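September, bench 4, entry started 7:40

Picking up from Fuseini's notes on the Ela cell. Task is unchanged: take one small glass bottle off the table, present it to the label head, set it in the tray. Until now this was hand work, two people per shift at Welliswood, and the question from upstairs is whether the cell can take the first shift by itself.

Run totals for the morning block:

- attempts: 220
- completed without a stop: 91
- stops cleared by operator: the rest, log is in the shared folder under Censka

That is worse than last week's block. Most of the stops are at approach. The wrist view comes down over the cap and the cap overhangs the top of the body, so the pose estimate leans on the cap outline alone. Cap center is good. Rotation is bad, because a round cap carries no rotation and the squarish body under it does. Label ends up on a corner.

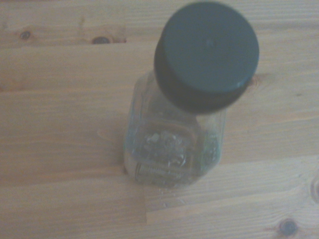 Two options for rotation. Ismael wants a second look from a lower angle before the grasp, which costs cycle time. I would like to try the body edges first. The glass has a green tint where it is thick and the right wall is usually findable. The left shoulder washes out against the wood and the detector picks up wood grain through it. Knots in the table have also been scored as caps, low confidence but above threshold. Raised threshold from 0.35 to 0.5. False caps gone in a short rerun, no missed bottles so far. Rerun was too short to mean much.

The molded relief on the front face would settle front/back if it could be read reliably. It can't at the current focus distance. Parked.

**Staffing, for the meeting with Adwoa**

Subira ran the cell alone for the block. Her comments, condensed:

1. Hand labeling let her set her own pace. The cell doesn't. When it stops she has to be there, and when it runs she has nothing to do but wait for the stop.
2. She used to reject chipped necks by feel. Nothing in the cell does this. Rejects are now found at packing, where Ohemaa's group picks them up on top of their own count.
3. The stop tone is the same for a missed grasp and a full tray. She walks over for both.

Point 3 is a config change, done at 10:15 (two tones, tray is the lower one). Point 2 is real work that moved from one table to another and doesn't appear in our labor figures. The Baidoo spreadsheet shows one position saved on first shift. It should show the extra checking at packing against that. I asked Ohemaa to log minutes for it from tomorrow.

Point 1 I have no fix for. One person covering two cells was suggested. At the present stop rate that is not workable, and I'd want that written down before the schedule for next month is drawn up.

Fuseini asked whether operators should be allowed to edit the grasp height themselves. Yes, within limits, and with the change logged under their own name. Subira found the 4 mm offset error before either of us did.

To do:

- edge-based rotation, same bottles, same table
- ask Ismael for cycle time of his second look, measured
- neck check: manual, before loading, until there is something better
- order part 569 (spare wrist cable)
- lamp over the table gives a bluish cast, check white balance is locked

Stopped 11:50. Cell left in manual, tray half full.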